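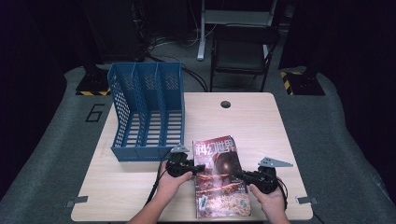 Section 2. Setting up the shelf list

Do this before you enter any magazines. Takes a while the first time, less after.

1. Open Farkura and pick New Collection. Name it something short. Long names get chopped on the printed labels.

2. Choose Periodicals, not Books. Books wants an author for every entry and will nag you.

3. Set the language for titles. Chinese, Japanese and Korean titles go in as printed on the cover. Put the romanized version in the Sort As box or they all land at the botom of the list.

4. Add your holders under Storage. One line per holder, then one line per compartment. Letters for holders, numbers for compartments (A-1, A-2 and so on).

5. Enter the first issue. Title, year, issue number, compartment. Skip the price for now.

6. Print a test label. Label stock is Meireles 101, plain white. Other stock works but you have to reset the margins by hand.

Note: one collection holds 1084 issues max. Past that, start a second one and link them under Tools. Search covers both.

Note: double issues get ONE entry. Type both numbers with a slash.

CAUTION: Do not rename a holder after labels are printed. The old labels won't match and there is no undo.

CAUTION: No labels on glossy covers. Glue lifts the ink. Label the bag or the backing board insted.

7. Back up. File, Save Copy, somewhere other than the same drive. Takes about 2 minutes.

Moving over from Revum? Export as plain text first, then see Section 5. Dates come across wrong if the month is spelled out, so change December to 12 etc.

Questions on this section to Zubaida Dhanial, mornings best.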